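Every small business I have ever helped has had the same file somewhere. It might be called "computers" or "stuff we pay for" or, in one memorable case, "list list FINAL," and it is always a spreadsheet, and it was always last touched by somebody who has since moved on to another job. If you have one of those, please don't be embarrassed! You are in very good company, and you're further along than the people who have nothing at all.

What I'd like to do on this page is walk you through turning that old file into a proper asset inventory, and then into a short list of things to fix, in the order you ought to fix them. You don't need a security team. You don't need to buy anything for the first pass, either. You do need an afternoon, some patience, and the password to your router, so if you don't know where that is, go find it now and I'll wait.

## Before you start

I wrote the first version of these notes for Lurkdale, a small wholesaler with one office, one warehouse and a surprising number of tablets. They guessed they owned far fewer devices than they did. Once we had finished, their sheet had 432 lines on it, counting every laptop, phone, printer, door reader, cloud account and forgotten web page. Your number will be different, and it really doesn't matter what it is. A long list isn't a bad grade. It only means you looked properly.

You'll want:

- a fresh spreadsheet (start clean, even if the old one is pretty good)
- admin access to your router or firewall
- admin access to your email and file storage
- the last twelve months of card statements, or a friendly person in accounting who can pull them
- something to drink, because step 2 is dull

## Step 1: Set up your columns

Resist the urge to make thirty columns. I have done it, and I never filled in more than a third of them. Use these and add others later if you find yourself missing them:

| Column | What goes in it |
|---|---|
| Name | Whatever people call it in conversation |
| Type | Laptop, phone, server, service, website, other |
| Owner | A job title or a team, so it survives people leaving |
| Reachable from outside? | Yes, no, or don't know |
| Holds customer data? | Yes, no, or don't know |
| Updates | Automatic, by hand, or none available |
| Last checked | The month is plenty |

Please do use "don't know" freely. I'm very fond of it as an answer. A sheet with honest gaps in it can be filled in over time, while a sheet full of hopeful guesses looks finished and quietly leads you astray.

## Step 2: Collect everything, in three passes

**The network pass.** Log in to your router and find the page that shows connected devices. It may be called "clients," "DHCP leases" or "attached devices," depending on who made it. Copy the whole thing into your sheet, ugly names and all. Try it once in the middle of the morning and again after everyone has gone home, and compare the two. The evening list is the interesting one – it's the things that never get switched off, and those tend to be the things that never get updated.

**The money pass.** Go through the card statements and write down every software subscription, domain name and hosting bill. Small monthly charges are the ones to watch for. At Lurkdale we found an old survey tool, still paid for, with four years of customer email addresses sitting in it and a login that had been shared around the whole sales team.

**The walking pass.** Get up and walk the building, every room, with the sheet open on a phone or tablet. Look behind doors, on top of cabinets and along the walls at about knee height, where the little network boxes like to live. If something has a power cable and a network cable, it goes on the list. If it has a power cable and a tiny antenna, it goes on the list too.

When you reach something you can't identify, write down where it is and move on. You can come back to it. I've seen people lose an hour on one mystery box and then give up on the rest of the floor, which is a shame when the rest of the floor might have taken ten minutes. 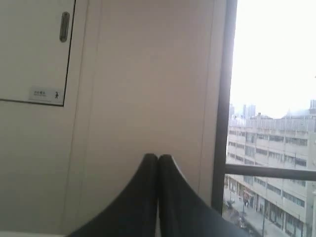

## Step 3: Mark what the outside world can reach

Now fill in that "reachable from outside" column as well as you can. Your website is a yes. Your email is a yes. Anything a person can log in to from their kitchen is a yes, including remote desktop, file sharing, the phone system and the accounting package.

Next, go back to the router and look for a page called "port forwarding" or "virtual servers." Every line on it is a door somebody opened on purpose, usually to solve a problem on a busy day. Some of them will still be needed. For each one, ask around, and if no team claims it, turn it off, make a note of the time, and see whether the phone rings. Do this early in the day and never right before a long weekend.

If you'd like a tool to double-check your work, an outside scan is helpful here. I've used Vikodton for this and found it easy enough to follow, though any reputable scanner will do the job. Two bits of advice, whichever you pick:

1. Only scan addresses that belong to you. If your website lives with a hosting company, read their rules first, and ask them if the rules aren't clear.
2. Tell your colleagues beforehand. A scan can look alarming in the logs, and it's no fun to have somebody unplug the office while you're at lunch.

## Step 4: Turn the scan into a short list

This is where a lot of good people get discouraged, so let me prepare you. The first report will be long. Lurkdale's had more than 700 findings in it, with a great deal of red on the first page, and the office manager told me she very nearly closed the laptop and went home.

Most of those findings repeat each other. One old browser version on a pile of laptops can make hundreds of lines, and a single update clears all of them. So before you read anything closely, group the report by fix, if the tool lets you, or sort it by the product name if it doesn't.

After that, I sort the groups with four questions:

1. Can it be reached from outside?
2. Is somebody known to be attacking this weakness already? (Most scanners flag this, and the public lists of exploited flaws are free to search.)
3. Does the thing hold customer data, or money, or the passwords to something that does?
4. Can we fix it this week without buying anything?

A "yes" to the first two goes to the very top, whatever the severity score says. I do look at the scores, and they're useful for breaking ties, but a medium problem on your public login page deserves your morning far more than a critical one on a label printer in a locked closet.

Keep the working list to ten items. When one gets fixed, pull the next one up. The rest can stay in the report where they won't frighten anyone.

## Step 5: Fix, check, write it down

For each item, do the fix, then scan that one device again and make sure the finding has gone. Please don't skip the second scan! Updates have a way of downloading, asking for a restart, and then waiting politely for months.

Some things can't be fixed. The maker has stopped sending updates, or the machine runs one old program you can't do without. In that case, put it on its own part of the network, take away its internet access if it can live without it, and write down a month when you'll look at replacing it. Lurkdale had a warehouse server nicknamed Butt (it sat at the back, and the name stuck) that went this way, and it got replaced the following August.

## Step 6: Keep it alive

An inventory goes stale faster than you'd think. I suggest a small monthly check: compare the router's list against your sheet, look at new charges on the card, and rerun the outside scan. With fewer than 200 lines, you can do this comfortably before lunch. Above that, you may want some help from software. Lurkdale moved their sheet into Sukico once it got too long to scroll, and the import went smoothly after we'd tidied up the owner column.

Add a line to your hiring and leaving checklists too, so that a new laptop goes on the sheet the day it's handed over, and an old account comes off the day its user leaves.

If you get stuck on the port forwarding page, which is where most of my mail comes from, take down the make and model of your router before you write to me. It saves us both a round of emails.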